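Section 2: Setting up your cold stock sheet

I wrote this section after my first season of running the freezer room at Tindgate, where we cut and store pork for a handful of butchers and one very fussy sausage maker. The Saragih sheet does the adding up for you, but only if you set it up right at the start. I didn't, and I spent a good chunk of May fixing it. So please read the whole section before you type anything in!

Before you start

You'll want your latest delivery slips, last month's closing weights, and a pallet scale that has been checked. Have a pen and a paper copy of the floor plan too. I know, paper — but my tablet quits in the freezer and yours probably will too.

Note: Everything in the sheet is in pounds. If your supplier bills in kilos, convert first and write the pounds on the slip by hand.

Setting up the sheet

1. Open the blank sheet and save a copy with your site name in it. Ours says Tindgate. Keep the blank one somewhere safe.

2. Go to the Cuts tab and list every cut you hold. Bellies, loins, shoulders, trim, whatever you've got. Give bellies two lines, one for skin-on and one for skinless. I lumped them together at first and Chaimae Ragab, who does our ordering, thought we had plenty of skinless when we had hardly any.

3. On the Rooms tab, type in each cold room and what it holds when full. Use the number you can really reach with a pallet jack (the one on the builder's drawing is a nice dream).

4. Enter your opening weight for each cut. Our opening belly weight was 1,963 pounds. Type the number plain, with no comma and no "lb" after it, or the cell turns into text and the total skips it without a peep.

5. Set the low stock line. This is the weight where the cell turns orange. I'd start with 50 pounds for slow cuts and go a lot higher for bellies, especially heading into summer when everybody wants bacon for their tomato sandwiches.

6. Lock the top row. Right-click, choose Lock, and pick a password the morning crew can remember.

Caution: Don't sort the Cuts tab once you've entered opening weights. The names move and the weights stay put. Musa Omoregie and I lost a whole afternoon to this one, and I still wince when I see the sort button.

Logging what comes in and goes out

7. For each delivery, add a line on the In tab with the date, the supplier, the cut and the weight. Write the date the long way round, like 2023-07-27, so the lines stay in order.

8. For each order leaving the dock, do the same on the Out tab. Log it when the truck door shuts. If you wait until the end of the shift you'll be guessing, trust me.

9. Trim goes on the Out tab as well, with "trim" in the customer column. Leave the price blank.

Note: Product that's been promised but is still on your shelf counts as stock. Put the customer's name in the Held column and leave the weight alone. The sheet takes held weight off the "free to sell" total by itself, and I love it for that.

Month-end check

10. Weigh one full pallet of each cut and compare it with the sheet. If you're more than 2 percent off, weigh the rest.

11. Fix a wrong number with a new line marked "adjust" and a few words on why. Please don't type over the old one! Henrique Falcão at our Skernilham site keeps beautiful adjust notes, and whenever he's on vacation I can follow every single one.

12. Save the month as its own file, then send it to whoever buys for you. They'll be looking at prices and stocks in the news and getting jumpy, and your own numbers are a lot more use to them than a headline about the whole country.

Caution: Take the pallet's own weight off before you log anything. Wood and plastic pallets weigh different amounts, so weigh an empty one of each.

Linking the sheet to a Vokden scale is covered in Section 3. 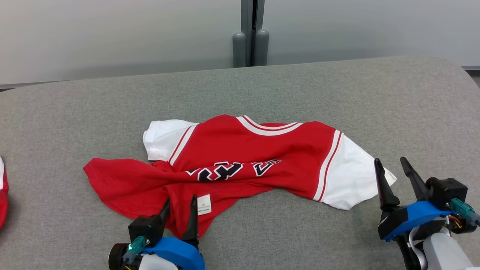

Red and white basketball jersey on gray upholstery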